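チケット #991
件名:2階の複合機、90ページを超えるPDFを送ると白紙が1枚だけ出て終わる
状態:解決済み(たぶん)
優先度:中(報告者の希望は「最高」)
担当:総務兼情報システム

報告内容
Tanomska向けの見積書一式をPDFにまとめて印刷すると、白紙が1枚出て、複合機は仕事をやり遂げた顔で待機に戻る。エラー表示なし。ジョブ履歴には「正常終了」と残る。短い文書は普通に出る。先週までは出ていた、とのこと。報告者はRhun Pughさん。

9:10
現場確認。トナー残量あり、用紙あり、紙詰まりなし。電源を入れ直す。起動に6分かかり、その間に後ろに列ができた。再印刷、白紙1枚。列は解散。

9:40
別のPCから同じファイルを送信。白紙1枚。PCのせいではないらしい。Pughさんは「だから言ったでしょう」と言ったが、チケットを読み返した限りでは言っていない。

10:05
ファイルを前半と後半に分けて送信。前半は全部出た。後半は白紙1枚。後半をさらに半分に割る。以後、二分探索。学生のころ、こんなもの一生使わないと思っていた。

10:50
犯人は後半のほぼ真ん中、添付の図面ページと判明。このページだけを単体で送っても白紙になる。つまり件名の「90ページを超える」は無関係で、長い文書ほど図面が付いているというだけの話だった。件名は履歴が追いにくくなるのでそのままにしておく。

11:20
図面ページのプロパティを見る。用紙サイズが縦横とも妙な値で、しかも透過レイヤーが331枚重なっている。作成元はErkinsteadの設計担当。先方に電話したところ「うちでは普通に見えます」とのお返事。画面では当方でも普通に見えている。見えるものが出ないので電話している。
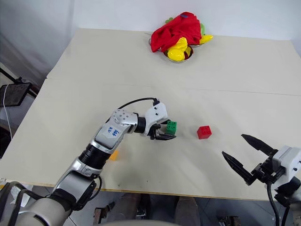 13:15
昼休みを挟んで再開。ドライバの設定を順に試す。
「画像として印刷」をオン:出た。ただし1ページに4分。
解像度を下げる:速くなったが、寸法の数字が全部「8」に見える。
「用紙サイズに合わせる」をオン:白紙。
トナー節約をオン:白紙。節約という意味では最も成功している。

14:00
保守窓口に電話。音声案内で3を押し、次に1を押し、最初に戻された。二度目でつながる。ファームウェアの版数を聞かれたので伝えると、電話の向こうで少し間があった。だいぶ古いらしい。自動更新は有効のはずだと言ったところ、有効でも、夜間に本体の電源が入っていないと更新されないそうだ。当社では最後に帰る人が複合機の主電源を切る決まりになっている。節電のお願いの貼り紙をしたのは私である。

14:35
手動更新を開始。「更新中は電源を切らないでください」と紙に書いて本体に貼った。直後に経理から「コピーだけならいいですか」と聞かれた。よくない。

15:20
更新完了。図面ページを単体で送信。出た。速度も普通。寸法も読める。見積書一式を通しで送信、最後まで出た。途中で用紙切れになったが、これは正しい挙動なので歓迎した。

15:45
先週まで出ていた件について。Pughさんのサーバー上のフォルダを一緒に確認。先週までの見積書には図面が付いていなかった。Tanomskaから図面も付けてほしいと言われ、今週から差し込むようになったとのこと。「でも複合機は何も変えてないんですよね」と聞かれたので、はい、何も変えていなかったのが原因です、と答えた。納得はされなかった。

原因
古いファームウェアが、透過の多いページを処理しきれず途中で投げ出していた。投げ出したのに「正常終了」と記録する点については保守窓口に報告済み。「ご意見として承ります」。

対処
1. ファームウェアを手動で更新
2. 自動更新の時刻を深夜から12時30分に変更
3. Erkinsteadに、図面は透過を統合してから書き出してもらうよう依頼(返信待ち)
4. 節電の貼り紙から複合機を除外。貼り紙を刷り直そうとしたら後ろにまた列ができていたので、今のところ手書きで訂正

追記 16:30
3階のOosthuizen担当チームから「うちの複合機も前から白紙が出る」と連絡あり。いつからかと聞くと、7月から。なぜ黙っていたのかと聞くと、裏紙として使っていたという。別チケットで対応する。

追記 翌朝
Pughさんから再度連絡。今度は全ページ両面で出るが、Keltumさんに渡す分だけ片面にしたいとのこと。それは故障ではなく設定です、と返信し、印刷画面の右下にある項目名を書いておいた。10分後、「右下にない」と返信。見に行く。左下だった。

クローズ。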